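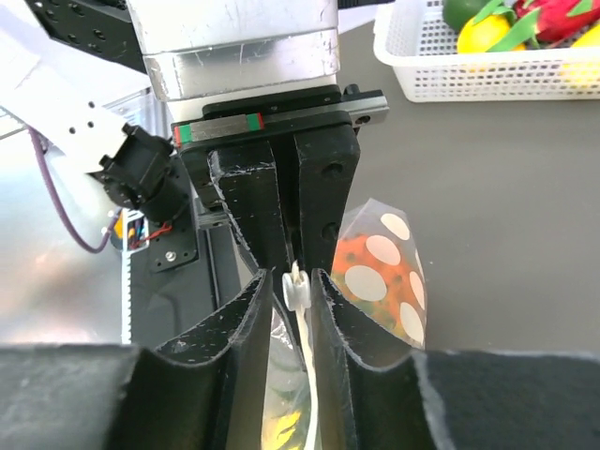 Bag packing halted at Wirkard after gripper fault

27th November

If you popped into our end of the building this week and wondered why the packing bench had gone so quiet, it's my fault, or at least I was the one who hit the stop button. We've paused the bag handling runs on the two-arm robot while we sort out a gripper that doesn't always let go when it's told to.

Nobody was hurt, I'll say that first as I've already had the worried messages (thank you, all very sweet). What we do have is a sore thumb that could have been a lot worse, and a list of jobs to get through before the arms move fruit and veg again.

It went like this. We've been teaching the robot to pick up bags of pretend produce and put them down where they're wanted, which sounds easy until you try it with film that slides and crumples and sticks to everything. The right hand was meant to take hold of a bag, lift it a little way and release. It took hold and it lifted, and then it stayed shut. The screen said open. The fingers plainly weren't. I did what we've all been told not to do and reached in to free the bag, and the arm chose that moment to carry on to its next position with my thumb between the bag and the finger. It was a slow move, luckily, and I got the other hand to the stop. A bit of a red mark and some language my mum wouldn't care for.

Lucienne Guérin, our safety lead, had the logs up before I'd finished running my thumb under the tap. The gripper had failed to open three times that morning out of 258 grasps, and I'd only noticed the last one. The first two had cleared by themselves on the following cycle, so the software shrugged and kept going. 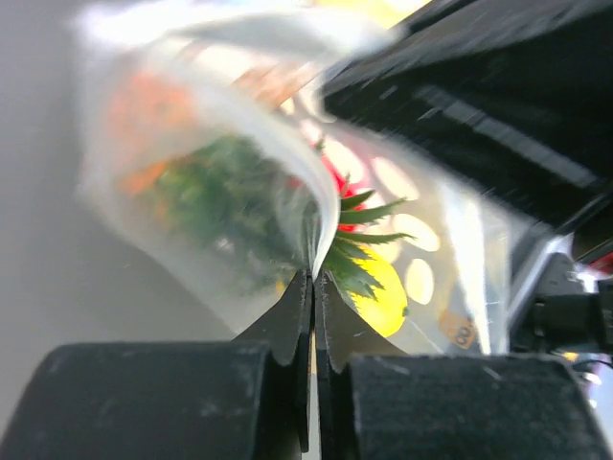 Thin film is the bit that bothers her most. A box either gets dropped or it doesn't, and you can tell from across the room. With a fold of plastic pinched right at the fingertips, the bag can be hanging by next to nothing and you can't easily see whether the robot still thinks it has hold of it. So you lean in for a look – and there's your head, or your hand, somewhere it shouldn't be.

As for the cause, we've got two suspects. One is the carriage that slides along the rail when the fingers open and close. Courtois, who supply us with the gripper parts, want it back on their own bench and have asked us not to grease it or poke at it in the meantime. The other is in the control software, Gastent, which reports the hand as open as soon as the command has gone out and doesn't wait to hear that anything has moved. I think it'll end up being a bit of both. Lucienne won't be drawn, and has told me off for guessing in front of visitors.

Some things have changed already. The arm now stops dead if the finger position doesn't match what was asked for, and it won't restart until someone standing outside the marked area resets it. Reaching in is only allowed with the power off and the key in your pocket, and yes, that includes me. We've also turned the speed down again for anything in a bag, which the people waiting on results are not thrilled about.

Before we go back to normal running, Lucienne wants 1,000 open and close cycles on the repaired gripper without a single miss, followed by a day of bag lifts with her watching. The cycles will take roughly a morning once we have the part back. Courtois haven't given us a firm date, so I wouldn't plan on seeing bags moving before January.

The visit from the Arnau team is still going ahead, but they'll get the talk and the coffee and no live demo – sorry to those who'd been looking forward to it! If you had bench time booked on the two-arm robot, drop me a line and I'll try to fit you in on something else.

And if you've ever seen the hand hang for a cycle and then sort itself out, please tell Lucienne, even if it was months ago and you didn't write it down. She's already had one person own up to that, so you'd be in good company.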